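The Workshop at Vik Teaches Its Machines to Fold

The Vik shared workshop occupies the ground floor of a former rope store, and for most of its history its members have come to turn bowls, mend bicycles and quarrel over the bandsaw. In January a new project was entered in the bench book under the name Bralell. Its stated purpose was to build a pair of low-cost grippers which could be used by hand to record everyday tasks, and later fitted to two robot arms that would attempt the same tasks without help.

The project is led by Embla Grønli, a retired instrument maker, and Juniper Yazzie, who teaches evening classes in electronics. Neither had built a robot before. Their application to the workshop ran to a single page and asked for a bench, a locker and the use of the printers outside class hours. All three were granted, on condition that the designs be left in the workshop library when the work was finished.

A tool before a robot

The decision to begin with a hand-held tool was a matter of cost. Two arms of suitable reach were beyond the first budget, whereas a gripper could be made from printed parts, common screws and a camera. The person holding it supplies the strength and the judgement, and the camera records what the fingers do. When arms are added later, the same fingers are to be bolted to the wrists, so that the view in the recordings and the view from the robot agree as closely as possible.

"We wanted the hand and the machine to see the same thing," says Ms Grønli. "If the fingers differ, the recordings are worth very little."

The fingers are the part that has been altered most often. The first set was stiff and smooth, and cloth slid out of it under the lightest pull. The set now in use is the fifth – printed in a flexible orange filament, with slanting ridges on the surface. Square printed markers on the gripper bases allow the software, which the pair call Clenduron, to work out from the camera picture how far the fingers are open. Ms Yazzie wrote the first version over the winter and has since rewritten the part that reads the markers under poor light.

Why clothing

The group considered stacking cups and sorting screws before settling on laundry. Rigid objects keep their shape when they are lifted, and a program can make useful guesses about them. A shirt offers no such comfort. It may lie in any number of ways, and each pull alters the whole of it. Ms Yazzie takes the view that a builder learns more from one difficult material than from several easy ones, and the workshop's supply of cast-off clothing made the choice an inexpensive one.

The target is set down in the bench book as 300 good recordings, each showing a garment taken from a heap to a flat fold. A recording is rejected if either camera loses sight of its markers for too long, or if the person holding the tools hesitates and begins again. Members who wish to take part are given a short period of practice first. Most find that the wrists tire before the patience does.

At the table

Collars and plackets are now the main subject of the sessions. Polo shirts are awkward in this respect, as the collar is firmer than the body and tends to spring back when the cloth beneath it is moved. The method under trial is to hold the near edge with one gripper while the other draws the fabric out to the side, and only then to bring the two layers together.
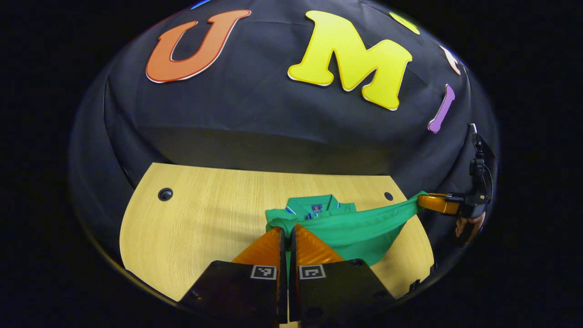 The next stage

Two second-hand arms have been bought from Sterkar, a dealer in used factory equipment, and await new mounting plates. The plates will be cut in the workshop, and the existing gripper bases will need to be shortened by 7 millimetres to clear the wrist joint. The wiring is a larger task. Ms Yazzie intends to run all cables along the outside of the arms at first, where faults can be found easily, and to tidy them once the movements are settled.

There is disagreement over how much the arms should attempt on their first day. Ms Grønli favours a single sleeve, repeated at low speed with a hand on the stop button. Ms Yazzie would prefer to try a whole shirt and study the failure. The bench book records both opinions without a ruling.

Drawings for the fingers and bases may be consulted in the workshop library under shelf mark 711. Members wishing to join the recording sessions should add their names to the sheet beside the printer room door.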